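Board Surfaces, Set 2: Small Handheld Whiteboards
Hostdale test room, August

The set covers small framed boards kept for marker and wiping trials. Boards were handled dry, with no cleaner applied beforehand. Notes by Naveen Joshi.

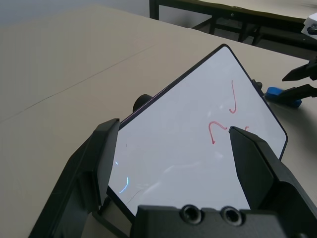
Marker trials use one color per board and a light hand pressure. Wear is logged before wiping, under the ordinary ceiling lights. On this one the strokes are red, thin and uneven, and a fine dark scratch runs diagonally across the lower left of the white face. Scratches of this type are logged separately from marker residue. Glare on a glossy face can hide them, so each board is checked at two angles.

Next set: Board Surfaces, Set 3
Index: 39 boards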